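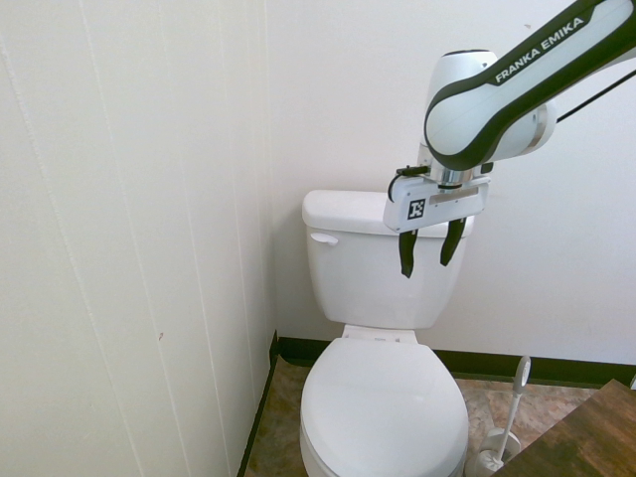

Water Use and Cleaning of a Small Bathroom
Student project report, Household and Building Course
Submitted 08/06/2023

1. Why we chose this subject

Our group wanted to study a room that everybody uses and few people look at with attention. We first thought about a kitchen, but two other groups already had kitchens. So we took the small bathroom on the ground floor of Pomare, the house that our course uses for practical work. It is a simple room with a toilet in the corner, and this was good for us, as we had to learn how to measure before we could measure something complicated.

We had two questions. The first was how much water the toilet uses in normal days. The second was how a small bathroom should be cleaned so that the corners are not forgotten. The second question came from my own experience. In my first student room in Tisarmont I cleaned the bowl every week and believed that the bathroom was clean, until I dropped a ring behind the tank and had to look for it there.

2. The room

The walls are light and the baseboard is very dark, almost black with some green in it. It follows the corner and goes on behind the toilet. The floor has a mottled pattern in brown and tan. This floor is practical for a family but difficult for a student of cleaning, because small dirt is hard to see on such colors. We found that it is better to feel the floor with a damp white cloth and then look at the cloth.

On the left there is a white paneled wall with thin vertical seams. Seams are a weak place in every bathroom, and we gave them their own line in our cleaning plan. There is also one small reddish-brown mark on this wall. We wrote it in our notes as "mark, origin not known" and we left it there so we could compare cleaning products on a later day. In the end we had no time for this test.

3. The toilet

The toilet is the common type in two pieces, with a separate tank and bowl. The lid of the tank is flat and the flush lever is on the front, at the upper left. There is only one lever, with a single flush volume. We mention it here because our calculation depends on it. With a double button we would have to ask each person which flush they used, and I do not think that people would answer well.

We did not change anything inside the tank. We only lifted the lid to mark the water level with a pencil, and afterward we put it back. A tank lid is heavier than it looks, and it should be laid on a folded towel and never directly on tiles.

4. How we measured

We kept a paper list on the outside of the door, with a pencil on a string. Each person made one line after each flush. The list stayed there for 7 days. Before this we measured the volume of one flush by closing the supply valve, flushing once, and filling the tank again with a measuring jug up to the pencil mark. We did this three times and used the middle result.

There are two weak points in this method. First, someone can forget to make a line. Second, when the supply valve is closed, the water that normally enters during the flush is missing from the result, so our volume is probably a little too low. We discussed to correct it with the house meter, but the meter also counts the kitchen.

5. Results

In the 7 days we counted 364 liters for the flushing. The highest day was the day of the open house, when many visitors came. If we take out this day, the others are quite similar to each other.

The cost of this water is small. We expected a larger number and we were somewhat disappointed, but our teacher told us that a small number is also a result. For the cleaning part we spent 400 in local money from the project budget, mainly on cloths, gloves, a new brush, and two cleaning liquids from Kollo. The receipts are in the folder under number 1117.

6. Cleaning plan

After some discussion we agreed on this order of work:

Take out everything that stands loose on the floor, also the brush holder.
Put the cleaning liquid in the bowl and close the lid.
Wipe the tank from the top down, with the lever last.
Wipe the lid of the seat, then the seat, then the hinges.
Brush the bowl and flush.
Wipe the outside of the base down to the floor.
Clean the baseboard, first behind the toilet and then to both sides.
Wash the floor from the corner to the door.

The hinges need the most patience. They sit between the tank and the bowl, and a normal cloth is too thick to go around them. We used an old toothbrush - the soft type is better - and a thin cloth pulled from side to side. The second difficult place is the base, where it becomes wider near the floor. There is a small bolt hole on the side, and dust likes to stay in such holes. A cotton stick is enough for it.

I also want to say something about the brush holder. It stands on the floor next to the toilet, and this is where most people put it. In our opinion it should be lifted and washed each time, as the ring under a holder is hard to remove when it has dried for weeks. A holder on the wall would be easier for the floor, but then it can drip, so we do not recommend it strongly.
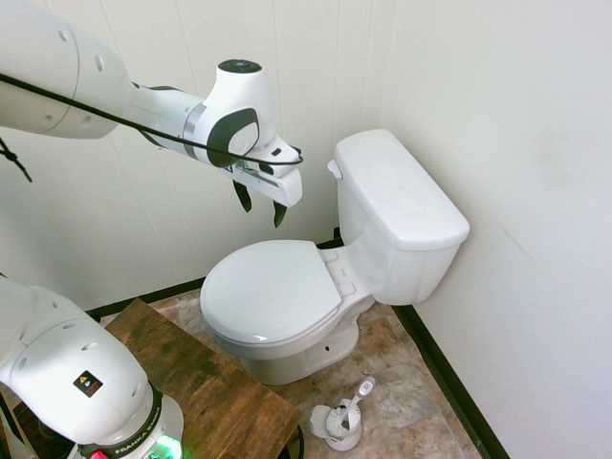

Noeline Nepia read our first draft and did not agree with the order. She would clean the floor behind the toilet before the bowl, while the cloth is fresh, and she said that a plan with eight steps will be followed for two weeks and then become three steps. She also asked why we had not tested the plan with a person who did not write it.

The last remark was fair. We gave the plan to two students from the Olisach group, without explanation. Both of them forgot the hinges, and one washed the floor before the base. After this we changed the text of the fourth step, which in the draft said only "wipe the seat." We kept our order for the floor, but we accept that in a larger bathroom her order can be better.

7. What we would do differently

We would make the list on the door for a longer time, and not in a week with an open house. We would also measure the flush with the valve open, perhaps with a small meter on the supply pipe, if the school can lend one. The product test on the wall mark is still open for the group of next year. The pencil line inside the tank is still there too, and they can use it if the water level has not been changed.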